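Graklow Block and Box Set
Progress report to Nedia, October
Prepared by Sibusiso Oosthuizen, with corrections by Youssra Bensaid

Where we are

At the last review we promised a set of blocks that would go into their box without an argument. We have most of the blocks, one box we like, and a much shorter list of arguments.

The tall blue block is finished. It went through more versions than its shape would suggest, being a long piece with square ends and very little else to discuss. Youssra discussed it anyway, and she was right about the edges, which are now slightly rounded. The red box keeps its slotted top. We looked at a plain lid for a while and went back to the slots by lunchtime.
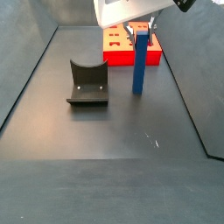

Fit was the large item this period. We ran 100 insertions with the current block and box, and 83 went in at the first try. The target in our agreement with you was 59, set back when we were feeling modest. Most of the misses came from the block arriving at a slight lean and catching on the rim of the slot. A small bevel on the slot should help, and Thepsuriya has quoted for it. The quote is within budget, a sentence I have waited two reports to type.

Color and finish

Nalico sent three blues. We chose the royal blue in a smooth matte finish. The glossy sample showed every fingerprint in the building and has been retired to Youssra's desk, where it holds down invoices.

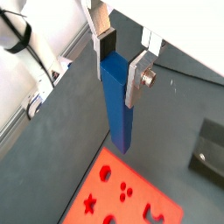

The long blue block, held upright near its top end.

Spending and delays

We have used 59 percent of the grant. The one overspend is shipping: the first batch of boxes went to Nalico's old address and came back to us at our expense. The address has been corrected in the order form, the spreadsheet and the other spreadsheet.

Next period

Bevel the slots and repeat the 100 insertions.
Order 30 sets for the first outside trial.
Settle the wording of the instruction leaflet, currently four pages long for a box with slots in it.

We need your approval for the 30 sets before Thepsuriya will hold the price. A one-line email is enough.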